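双臂台子,腕部相机画面偏红,夹软东西老是对不准,求指点

提问 分类:自制机械 / 视觉
提问者:Loreck

先说情况。跟朋友合租的工作间,周六晚上才有空弄,所以进度很慢。两条臂装在同一根铝型材上,台面灰色石纹,三面挡板是红的。固定相机看全局,腕上再各装一个小相机。任务很简单,把毛巾、毛绒玩具这类软的东西放进白色带孔的篮子里。先贴图,第一张是固定相机,后两张是腕部的。

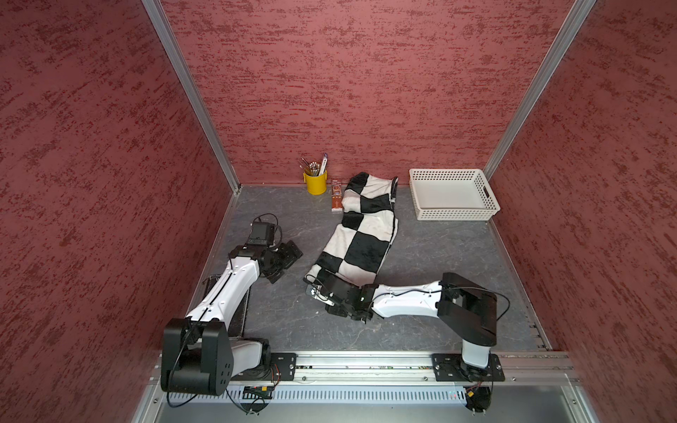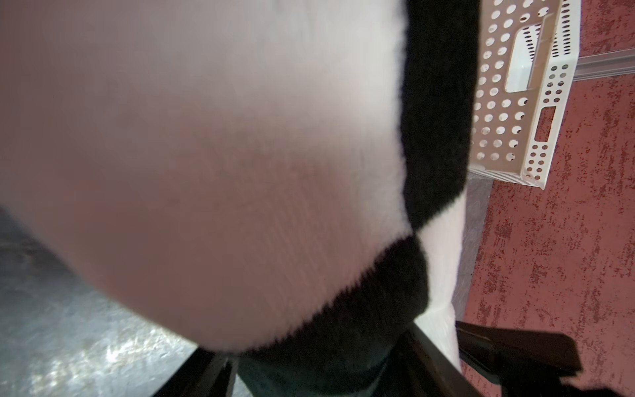
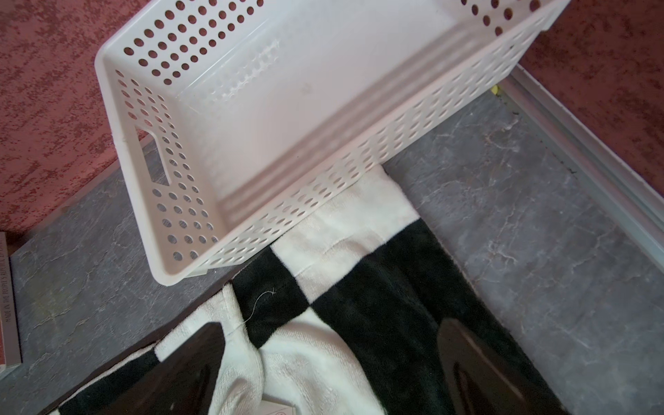 问题三个,一起问了:

1. 腕部相机白平衡乱飘。固定相机还好,腕部的一靠近篮子,白塑料就发粉,离远了又正常。我用颜色阈值分割篮子,阈值调好一次,换个姿态就全废。自动白平衡关了也没完全好,不知道是不是关的不彻底,驱动里那个选项我点了保存,重启以后好像又回去了??

2. 夹爪贴近大的东西以后,腕部画面基本被糊满,对焦也不行,这时候还能不能信腕部相机?我现在的逻辑是腕部优先,固定相机只用来粗定位。最后几厘米经常偏,偏的方向还不固定。

3. 毛巾夹起来以后在篮子口上挂住,一半在里面一半在外面。试过加大抬升高度,有用但不多。

配置:夹爪是自己打的,指面平的没贴东西。控制板是从Draltex买的二手,花了429。手眼标定做过一次,拍了20组姿态,重投影误差看着还行(具体数忘了,回头补)。标定完以后左边那条臂的腕部拆过一次,线换了,又装回去的。应该没动相机吧……

预算不多,别让我换工业相机,看过价了,1,645一个,两个腕就要两个,买不起。

不急,下周六之前有人回就行。

补充:灯是顶上一条普通灯带,没有别的光源。窗帘拉着的。

回答一
回答者:Nobuhle Cele

一个一个来。

颜色。你那三面红板离得太近了,白色的东西在里面反红光,这是真的被染色了,白平衡救不了全部。腕部相机一动,画面里红板占的面积变了,自动白平衡就跟着跑,两个问题叠一起。所以:

自动白平衡和自动曝光都要关,两个都要。只关一个另一个照样让你的阈值飘。驱动里保存不住很常见,别依赖那个界面,在程序启动的时候每次都写一遍参数,写完读回来打印一下,看是不是你写的值。有的相机要先开流再写才生效,顺序反了它不报错,就是不理你。我在这上面浪费过整整一个晚上。

板子能换就换成哑光灰的。不想换就拿灰卡纸贴上试一晚,又不花钱。贴完再看篮子还粉不粉,如果不粉了你就知道该怎么办了。

篮子别用颜色分。白的、反光、还带孔,颜色阈值最怕这种。如果篮子位置基本固定,贴个标记码在台面上完事。篮子要动的话,标记贴篮子口沿旁边,贴平,别贴在有孔那面,角点会乱。

近距离的问题。糊满了就不要信。你现在的优先级我觉得要改:远的时候固定相机,中段腕部,最后一段谁都不看,按中段最后一次靠谱的估计直接走过去,走直线,走慢。什么时候切?看目标占画面的比例,超过一半就切,这个数你自己调。固定焦的小镜头近处本来就没有清晰度,你调算法调不出来的。镜头要是能拧,拧近一点,不过拧完内参要重新标,别偷懒。

偏的方向不固定:先怀疑标定。你自己都写了,拆过腕部。拆过就是动过,没有"应该没动"这回事。重标。20组够用,但姿态要散开,别都正对着板子晃来晃去,平移多旋转少的话误差数字好看,实际不准。标完不要只看重投影误差,台面上放个尖的东西,从几个不同方向让夹爪去点它,看点得齐不齐。这个测试五分钟,比什么都管用。

还有一种可能,你先排除一下:左右臂是不是偏得不一样?如果只有左边乱偏,那就不用往下查了,就是拆的那次。

毛巾挂边:夹的位置不对。你那条毛巾是长的,夹一头提起来,另一头拖着,抬多高都一样,抬高只是让它多晃一会。要么夹中间,两边垂下来短一半;要么两条臂一起夹,一边一头,平着送进去。双臂都有了不用可惜。两臂一起走的时候间距要比毛巾长度小一点,留点松的,绷直了容易从指头里滑出去。

指面贴点东西。硅胶片或者自行车内胎剪一块,双面胶粘上就行。平的硬面夹毛绒会打滑。

评论:
Loreck:左边偏得厉害,右边也偏但小很多。那应该就是标定了,周六重标。启动写参数这个我真没想到,谢谢!!
Nobuhle Cele:右边也偏就两条都标吧,反正板子都拿出来了。

回答二
回答者:Van Wyk

换深度相机,一步到位。颜色什么的都不用管了。

评论:
Loreck:说了没预算…… 
Nobuhle Cele:而且深度相机贴那么近多数也没数据,有最小距离的。

回答三
回答者:Tustow 小铺

上面第一个答得很全了,补两点,机械方面的。

线。腕部的线如果是硬拉过去的,臂转到某些角度线会顶着相机支架,支架要是打印件,稍微弯一点点画面就偏了,而且每个姿态弯的不一样。这个跟你说的"偏的方向不固定"很像。手拿着线轻轻拽一下,同时看画面动不动,动了就是它。处理:前臂末端留一个松弯,扎带固定在臂上,别扎在相机支架上。我们给人装的时候每条线在腕那里会多留6厘米左右的余量,再多就容易挂东西了。

篮子。空篮子很轻,毛巾蹭到口沿篮子就跟着跑,然后你以为是手偏了。先把篮子固定住再测,底下粘两条防滑垫。固定以后如果放进去的成功率一下子上来,那说明有一部分是篮子在动,不全是标定的锅。

另外放下的动作别到了就松。先往下送一段,指头进到口沿以下再张开,张开后停一下,再竖直往上退。毛巾布有毛圈,爱勾指尖,退太快会把它又带出来。毛绒玩具反而好办,大只的别夹太深,夹住一块鼓出来的地方就行,问题是它大,会先碰到篮子边,所以抬升高度按东西最低点算,别按夹爪算。很多人这里算错。

评论:
Loreck:我就是按夹爪算的…… 改了
Loreck:拽线试了,画面真的会动一点。左边的。晕
Tustow 小铺:先弄线再标定,顺序别反,不然白标
Loreck:好 灰卡纸也买了,等贴上再来更新。十月底前想让它能连着放完一整堆不用人管,不知道来不来得及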